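De: Abelardo Llanos
Para: lista de pavimentos ligeros
Asunto: Re: Losetas textiles que abren junta sobre recrecido de anhidrita

Prys Hopkin escribió el viernes:

> Tenemos losetas de moqueta en una oficina de 196 m², modelo Marikar
> con base bituminosa, sobre recrecido de anhidrita. Colocadas en abril
> con fijador acrílico. Las juntas han empezado a abrir en el lado de la
> fachada y en dos pasillos. El instalador dice que es por el sol, y el
> fabricante del fijador, Cumon, que falta producto. Al levantar una loseta
> el fijador sale blanquecino y sin pegajosidad. ¿Hay que levantarlo
> todo o se puede reactivar? ¿Alguien ha visto lo mismo con la base
> bituminosa o es cosa de la anhidrita?

Prys:

Con lo que cuentas yo separaría dos fallos que seguramente tienes mezclados, el de la fachada y el de los pasillos.

El blanqueo del fijador acrílico apunta a humedad. El acrílico en dispersión es transparente cuando ha formado película y vuelve a ponerse lechoso si absorbe agua. También queda blanco si se coloca la loseta antes de que termine de secar, porque la base bituminosa es prácticamente impermeable y el agua de la dispersión no tiene salida hacia arriba. En ese caso solo puede irse por el soporte, y la anhidrita imprimada absorbe muy poco. La prueba es sencilla: levanta cuatro losetas en zonas distintas, déjalas fuera hasta el día siguiente con el local ventilado y mira el fijador a primera hora. Si aclara y recupera tacto, era agua retenida de la propia colocación. Si aclara y a la semana de volver a tapar está otra vez blanco, el agua viene de abajo.

Antes de hacer nada más pide la medición de humedad del recrecido previa a la colocación. En anhidrita lo que vale es el método de carburo, con muestra tomada de la mitad inferior del espesor. Los medidores capacitivos sirven para localizar el punto más húmedo y poco más; el sulfato cálcico da lecturas que no se corresponden con las tablas para cemento, y he visto partes de obra en los que se había usado la escala equivocada de principio a fin. Si no aparece la medición, hazla ahora. Son dos o tres catas y se tapan con la misma loseta.

Pregunta también si se lijó la superficie. La costra que deja el mortero fluido de anhidrita hay que retirarla siempre, aspirar e imprimar. Sin lijado, el fijador puede agarrar bien a la costra y la costra no agarrar a nada. Se ve enseguida dando la vuelta a la loseta: si hay polvo claro pegado al fijador, el corte está en el soporte y ningún fijador nuevo lo va a arreglar.

En la fachada el mecanismo es otro. La base bituminosa se mueve con la temperatura y con la carga de las sillas, y si las losetas se montaron sin la compresión suficiente entre ellas, el movimiento se acumula en una sola junta, normalmente a tres o cuatro filas del cristal. Conviene medir un tramo de diez losetas seguidas y compararlo con la cota teórica que da la ficha. Si el tramo está dentro de tolerancia y aun así hay una junta abierta, lo que tienes es desplazamiento del paño y se corrige recolocando. Si el tramo sale corto, hay contracción de la loseta y eso ya es reclamación al fabricante.

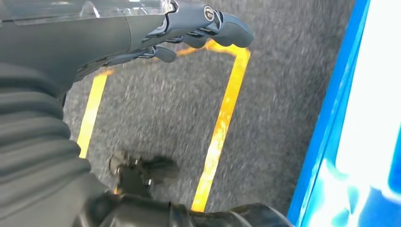

Moqueta gris moteada con un rectángulo amarillo en el suelo.

Un detalle sobre el color, por si alguien está eligiendo reposición: en los grises moteados la junta abierta se disimula mucho desde arriba y el defecto se descubre tarde, casi siempre por el borde deshilachado. Para inspeccionar, luz rasante y pasar la mano en sentido contrario al pelo. En los lisos se ve desde la puerta.

Sobre la cantidad de fijador — Cumon puede tener razón en parte. Con rodillo de espuma se queda corto casi todo el mundo. No te fíes de lo que recuerde el instalador; pide los albaranes, divide los kilos entre la superficie y compara con la ficha del producto. En la obra de Ludley, con 241 m² facturados y 240 medidos por nosotros, la superficie cuadraba y lo que no cuadraba era el consumo: faltaba casi la mitad de los envases. Allí se levantó por bandas, se aplicó una mano cruzada y se volvió a colocar el mismo material. Las losetas aguantan bien la recolocación si se marcan por detrás la posición y la flecha.

Lo de reactivar: con agua o con calor, no. El fijador que ha perdido pegajosidad por polvo no se recupera humedeciéndolo. Si está limpio y solo estaba húmedo, secar y volver a colocar. Si está sucio, rascar lo suelto, aspirar y mano fina encima, previa prueba de compatibilidad en una superficie pequeña. No mezcléis marcas en la misma zona.

Mi propuesta, por orden:

1. Carburo en tres puntos, uno de ellos junto a la fachada.
2. Revisar el reverso de las losetas en los dos pasillos.
3. Medir tramos de diez en las dos direcciones.
4. Albaranes del fijador y parte de lijado.

Hasta tener el punto 1 yo no levantaría nada más. Y que no limpien por inyección-extracción mientras tanto; limpieza en seco o aspirado.

Una última cosa. Si el montaje es a tablero de damas (giro de 90 grados), mira si las juntas abiertas van todas en la misma dirección del local o siguen la flecha de cada loseta. Lo primero es colocación o soporte, lo segundo es material. En Brindness dimos muchas vueltas con los adhesivos por no haber mirado la flecha el primer día.

Si mandas las lecturas a la lista las comento. Pon también el espesor del recrecido y si hay suelo radiante, que en tu mensaje no lo dices y cambia el límite admisible.

Un saludo,
Abelardo Llanos

Hilos relacionados
- Imprimación sobre anhidrita lijada: tiempos de espera
- Consumo real de fijador con rodillo de espuma
- Base bituminosa frente a base de PVC en zonas soleadas
- Retirada de restos de adhesivo antiguo en suelo técnico
- Medición con carburo: tamaño de la muestra
- Perfil de transición entre loseta textil y vinilo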